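Section 4: Fitting and Setting Up Your Arnstead Dimmer

Before you begin

By now you should have the Arnstead unpacked and the old switch plate off the wall, and you have (we hope!) read the notes on wiring in Section 3. This section takes you through putting the dimmer in, wiring it up, and then teaching it how your particular lights like to behave. Most people find the wiring goes quickly and the adjusting takes longer, so make yourself a coffee and don't try to squeeze it in ten minutes before company arrives.

The Arnstead works with dimmable LED bulbs, halogen bulbs and ordinary filament bulbs. It does not work with fluorescent tubes, ceiling fans or anything with a motor in it. If your room has a light and a fan on the same switch, please stop and look at the Pryor two-gang kit instead, which keeps the two apart.

CAUTION: Turn off the power at the breaker panel, not only at the wall switch. Use a voltage tester on every wire in the box before you touch any of them. If you find aluminum wiring, cloth-covered wiring or no ground wire, put the cover back on and call a licensed electrician.

4.1 Connecting the wires

1. Pull the old switch gently out of the box until you can see all of its wires. If they are stiff, ease them forward a little at a time.

2. Take a moment to label each wire with a bit of masking tape. It feels fussy while you're doing it, but you'll be glad of it if the phone rings halfway through.

3. Loosen the screws on the old switch and free the wires. Check that the bare ends are straight and clean. If an end is nicked or badly bent, trim it and strip it again using the gauge molded into the back of the dimmer.

4. Join the green wire on the dimmer to the bare or green ground wire in the box, using one of the connectors in the bag.

5. Join the black wire on the dimmer to the line wire, and the red wire on the dimmer to the wire that goes up to the light. Give each connector a light tug. Nothing should slide.

6. If your switch is the only one that controls the light, leave the yellow wire capped. If there is a second switch at the other end of the room or at the top of the stairs, turn to the three-way diagram on the fold-out sheet before going any further.

Note: The dimmer body is deeper than a plain switch, and older boxes can be a tight fit. Fold the wires back and forth like an accordion and tuck them into the rear of the box first. Please don't force the dimmer in with the mounting screws.

7. Fasten the dimmer with the 2 long screws, snap on the cover plate, and turn the breaker back on.

4.2 Setting the low end

LED bulbs can be a bit temperamental when they're turned way down. Some flicker, some hum, and some go out entirely and then pop back on when you nudge the slider. The low-end setting tells the dimmer where to stop, so that the bottom of the slider is the softest light your bulbs can give comfortably.

1. Put in the bulbs you plan to keep using, and use the same kind in every socket on the circuit. Mixed bulbs are the most common cause of flicker by far.

2. Turn the light on and slide it all the way up. Let it run for 4 minutes so the bulbs can settle.

3. Slide it all the way down. Watch the bulbs from a normal sitting spot, and then from the doorway.

4. If you see flicker, lift off the cover plate and turn the small gray dial to the right, a hair at a time, until the light is steady.

5. Switch the light off and on again with the slider still at the bottom. It should come on every time. If it hesitates, give the dial one more small turn.

CAUTION: The gray dial is the only part meant to be adjusted with the power on. Use a plastic-handled screwdriver and keep your fingers away from the sides of the dimmer.

4.3 Choosing your everyday level

The Arnstead remembers one favorite level, which it returns to whenever you tap the switch. Do this part after dark if you can. A level that looks lovely at four in the afternoon may be much too dim by supper.
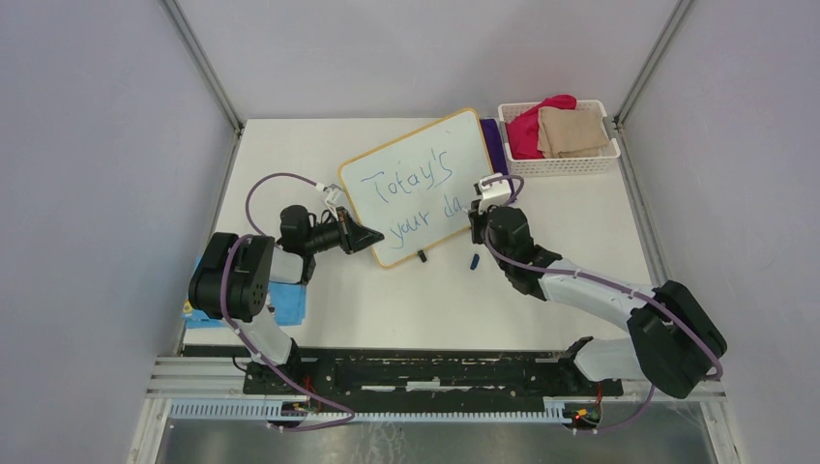
For a living room or bedroom, we suggest starting at 50 percent and living with it for a few evenings. Kitchens and home offices generally want more than that, especially over a counter or desk where people read small print. If you have a shiny ceiling or a big mirror, you may be surprised at how little you need.

1. Move the slider to the level you like.

2. Press and hold the top of the switch until the small green light blinks twice.

3. Let go, tap the switch off, and tap it on again. The lights will rise gently to your saved level.

To change your mind later, simply repeat these steps - the new level replaces the old one, and you can do it as often as you please.

Note: Your saved level is kept through a power outage, but the low-end setting should be checked again whenever you change to a different make of bulb.

4.4 If something seems off

The dimmer feels warm. A little warmth at the cover plate is normal. If it is too hot to keep your hand on, turn off the breaker and have an electrician take a look.

The lights buzz. Try one different bulb first. If the buzz goes away, the bulb was the culprit.

The lights won't come on at all. Check the breaker, then turn it off again and look at the red and black wires as described in 4.1, step 5.

The green light blinks without stopping. The circuit is carrying too much. Remove bulbs or switch to a lower wattage until the blinking stops.

Once everything is behaving nicely, press the cover plate firmly at all four corners and go on to Section 5 for cleaning and care.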